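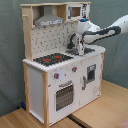 Zaruvach is a set of match and card records from two independent wrestling promotions, Tellomico and Darno, put together from printed programs, ring announcer sheets and the promotions' own results pages. It covers who wrestled, in what order, under what stipulation, who won, and what was carried to the ring. The last part is where most questions come from. The props column takes anything brought out that isn't clothing or a title belt, and an object goes in as one entry under its plainest name. A toy kitchen with a gray range hood and a white toy microwave in it would be one prop, "toy kitchen", and the hood and microwave would not get entries of their own. The same goes for a toolbox and its tools, unless a tool was used by itself during the match, in which case it gets a second entry after a semicolon.

Contents

cards.csv: one row per show. 394 rows.
matches.csv: one row per match. 17 columns, listed further down.
names.csv: ring names and the ID each one maps to.
CHANGES.txt: what changed and who changed it.

The files are UTF-8 with comma separators. Text fields that contain a comma are in double quotes. Empty means unknown. The word "none" means we checked and there wasn't one.

Coverage

Tellomico records start in 2000 with the first show that has a surviving program. Darno starts later and has gaps, mostly house shows where only the main event was written up. Those shows are in cards.csv with partial set to 1. Don't use them to work out how often someone appeared.

Tryouts, training school shows and dark matches are left out. Battle royals are included if the winner is known. The full list of entrants usually isn't, so the entrants field for a battle royal should be read as "at least these people".

Landeg was the shared venue for the co-promoted shows. A co-promoted show appears once, with both promotions in the promotion field, separated by a slash. Earlier copies of the set had these shows twice. If your totals are higher than ours, you probably have an old copy. 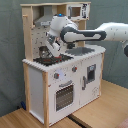
Last changed: March 5, 2026

Columns in matches.csv

match_id: fixed, never reused
card_id: joins to cards.csv
position: place on the card, opener is 1
promotion: whose match it was, on shared shows
side_a: wrestler IDs, semicolon between partners
side_b: same
other_sides: for three-ways and up
entrants: battle royals only
winner: a, b, other, draw, no contest
finish: pinfall, submission, count-out, disqualification, referee stoppage, other
stipulation: as announced
title: title at stake, or none
title_change: 0 or 1
referee: ID if known
props: see the first paragraph
source: program, sheet, web or tape
notes: free text

Notes on particular fields

side_a is the side announced first. It does not mean champion, home side or heel. Some people have used it as a stand-in for "favorite" and got odd results.

finish records the official decision. If a pinfall was reversed before the end of the show, the reversed result goes in finish and the first one goes in notes. If it was reversed at a later show, the original stays and the later card's ID goes in notes. Darno reversed a lot of decisions in its early run, so check notes before doing anything with win and loss records there.

stipulation is copied as the announcer gave it, so the same kind of match can turn up under several names. Street fight, no disqualification and anything goes are kept apart even though the rules seem to have been the same each time. We tried merging them once and people wanted them back.

title_change is 1 only when the belt went to a new holder. A tournament final for a vacant title counts. Winning by count-out does not, in either promotion.

Match times were dropped. The sheets and the tapes disagreed too often, and the web results looked like guesses.

Names

A wrestler has one ID for life, whatever the ring name. Masked wrestlers are the exception. If the person under the mask was never revealed by the promotion, the mask has its own ID and stays separate, even when everyone in the building knew. Please don't send corrections that unmask people.

Two tag teams used the same name in different years. They are split in names.csv with a letter after the team name.

Legal names are not in the set. They were removed from the scanned sheets before entry, and requests for them won't get an answer.

How it was entered

Haf Parri typed in the Tellomico programs. Wyn Craddock did the Darno sheets and later went back through Haf's entries against tape where tape existed. Réka Oláh wrote the script that checks IDs and catches impossible cards, such as someone booked in both halves of a tag match. Iestyn Nicholas keeps the props column and decides on names for new objects. Where a sheet and a tape disagree, the tape wins. Where a program and a sheet disagree, the sheet wins, as programs were printed before late changes.

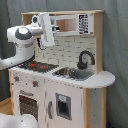

Fig. 3. Play kitchen, gray backdrop, white arm at the upper shelf.

Known problems

Referee is blank for most of the older Tellomico shows.

Props are badly under-recorded when the source is web. A blank there tells you nothing. Rows with source set to tape are the only ones we would use for comparing props.

Manager and valet names sit in notes with no fixed spelling. A proper column is planned for the next version.

Accented letters were lost in a few ring names during an early export. Those we noticed are fixed. If you see a question mark in the middle of a name, send the match_id.

One Landeg card has two matches in position 4. Both sheets say so and the tape is missing. Left as is.

Use

Free for research, fan sites, podcasts and stats projects. Please credit "Zaruvach match records" and say which version you used. Don't sell it. The scans are not included and we can't pass them on, as the promotions still hold the rights to the program artwork.

Corrections

Send the match_id, the field, the new value and where you got it. A photo of a program page is enough. "I was there" goes into notes but won't change a result alone. Eleri Ruddock handles corrections and goes through them in batches, so a reply can take a few weeks.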